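11/10/2020

Solenoid day at the bench, finally! The bag of JF-0530Bs has been sitting on the shelf by the door since we tidied up for the Skenau job, and I wanted them out of the bag and into the yellow tray before anyone (me) started pulling them out one at a time and losing the rest. So, tray on the bench, kettle on, radio low.

What we want them for is the latch on the Plerneck drawer unit. The old latch was a bit of bent spring steel and a prayer, and the drawers crept open whenever someone leaned on the cabinet. A little push-pull should hold the catch back for as long as we need it and let the spring do the rest. I like these ones because there's a cross hole through the end of the plunger, so I can put a pin through and hang the catch straight off it (no glue, no tiny set screw to go missing under the bench, which is where the last one still lives).

Sorting first. I went through them looking at the same things each time: does the plunger slide freely when you push it with a fingertip, is the spring sitting square on the washer, are the leads sound where they come out of the body. Most were lovely. I put 4 aside in the Daher tin with stiff plungers, and I'm fairly sure it's just grit from the bag, so they'll get a wipe and another go before I write them off. 2 had nicked insulation on the leads and those can be sleeved, no drama.

Note for whoever uses the tray next: labels facing up please, and leads tucked underneath so they don't hook each other. Last time I lifted one and got a whole bunch, like cherries.

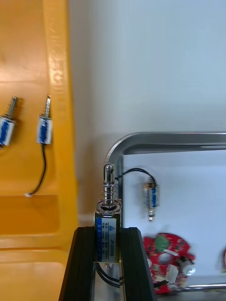 Bench test and odds and ends

Rigged one up with the catch from the scrap drawer and a proper pin, and set the Skoka timer box to pulse it. Ran it 100 times on short pulses with a decent rest in between. It pulled in every time and the pin didn't walk, so I'm happy with the idea. The click is louder than I expected though! In the drawer unit it'll be right up against a sheet metal panel, and I reckon that'll ring like a bell. A bit of felt behind the catch might be enough, or one of those rubber feet cut in half.

Then I got greedy and tried it with longer pulses, and it was quite warm to the touch by the end. Not alarming, but I wouldn't want it held in for ages inside a closed cabinet. Keep the pulses short. If we need the latch open for longer we should look at a second catch that holds itself mechanically, and I've got a scribble of that on the back of the Plerneck drawing (the coffee-stained copy, not the good one).

Still to do:

Clean the stiff ones and try them again.
Sleeve the nicked leads, black heat shrink if there's any left in the drawer.
Cut a new bracket, the first one has its holes too close to the fold and the screwdriver won't go in straight.
Try felt and rubber behind the catch and see which is quieter.
Order more pins. I'm down to the bent ones.

Plerneck would like the drawers back in December, so there's time to do the bracket properly. Tray's on the second shelf now, next to the crimp box. Please don't stack anything on top of it.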